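Packing Foam: What We Learned About Cutting and Fitting It
Project report, Packaging and Materials elective

My partner for this one was Kohei Iwasaki, and we picked foam mostly because the department had a pile of it left over from deliveries and it was free! The question was simple enough: if you cut your own inserts out of scrap blocks, how well do they hold up next to the bought kind?

We started in December with one shipping carton (we called the design Lis, no deep reason) and 32 pieces of white foam in all sorts of sizes. Ms. Laskowska told us to sort before cutting anything. We didn't, and lost an afternoon to it. By the second week we had two piles, big blocks for the corners and thin stuff for the gaps.

Cutting was the messy part. We tried a kitchen knife, a bread knife and a box cutter. The bread knife went through fastest but shed crumbs everywhere, and I was picking them out of my sweater for days. The box cutter was cleaner as long as the blade was new, so we went through a lot of blades. We never got to borrow a hot wire, which I still think would have been the best choice by a mile.

For each block we wrote down the weight of the carton, the gap on each side and how the edges looked afterward. The heaviest load we packed was 2,908 grams, and the corner blocks kept it from sliding when we tipped the carton over.

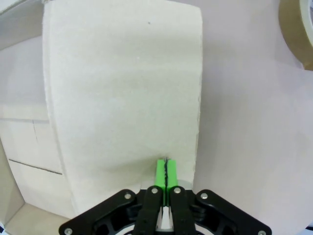
Rough edges bothered us less than we expected. A slightly crumbly side grips the cardboard pretty well, and Kohei thinks it helped in the tipping tests (I'm less sure, we only did 55 of them and I got sloppy near the end). What did matter was height. Any block cut even a little short let the lid sag in the middle.

If we do a second round, I want to try the same carton with smaller blocks stacked up, and wrap the crumbly ones in paper first so there's less to sweep.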